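2020-04-15, bench notes, the blue booth

Spent the morning on the board and not on anything I had planned. Writing it up while I remember which screws went where.

The speckled top is staying. I argued for plain gray in March and lost, and I will concede that the beige hides pencil marks, glue haze and most of Teun's coffee. What it also hides is M3 washers. Dropped 11, got 9 back. The other two belong to the speckle now.

Wiped it down twice with the Lillo cleaner, the mild one. Do not use the Okstead stuff near the blue trim. Ilse tried it on an offcut and the offcut now has a matte patch the shape of her thumb. Trim itself is fine, though the strip wants pressing down again at one corner. Tape for now, proper adhesive when the Verbruggen order turns up, so tape for the foreseeable future.

Walls: Mirjam W. wants it on record that the grid on the back print is decorative. Luuk has been lining things up against it for two weeks and has a page of numbers in units he calls "squares." I asked how big a square is. He said it depends where you stand. If you need a distance, use the steel rule in the top drawer.
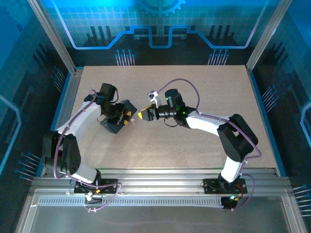
Anyway, the steel rule. It was not in the top drawer. It was under the Daltano catalog with both good hex keys and a sandwich bag of T-nuts marked "DO NOT MIX," which contained two sizes of T-nut. I have sorted them. Please keep them sorted at least until I go home.

Rail next. The slotted strip along the front collects everything: swarf, hair, crumbs, one staple. Vacuum with the narrow nozzle, slowly, then a dry brush. Compressed air moves the lot down onto the floor panel, where it looks like somebody else's problem and is mine. Went over the mounting plate bolts while I was down there. All snug except one on the left, which took maybe an eighth of a turn. Marked it with paint pen so we can see if it creeps.

Cables. The purple loops are the right length, whatever they look like, and I would like people to stop zip-tying them shorter on my behalf. They need the slack around the elbows. The thin black and white ones at the left base are another matter. I want a clip there and a label on the white connector. Teun has a label maker. Teun has had the label maker since March.

Lighting: still blue, all of it. Tried to match two paint samples in there and they came out identical, then carried them to the window and one was green. Color decisions to be made in the corridor from now on.

Mirjam DB asked why there is half a gear at the top of the back wall. I said the print file had a whole one. She asked if the rest of it was on the invoice. I am looking into this.

To do:
Clip and label, left base.
Re-stick trim corner.
Ask Luuk to convert his squares.
Look for the washers once more, with a magnet, then let it go.
Steel rule goes back in the TOP drawer. I have written TOP on it.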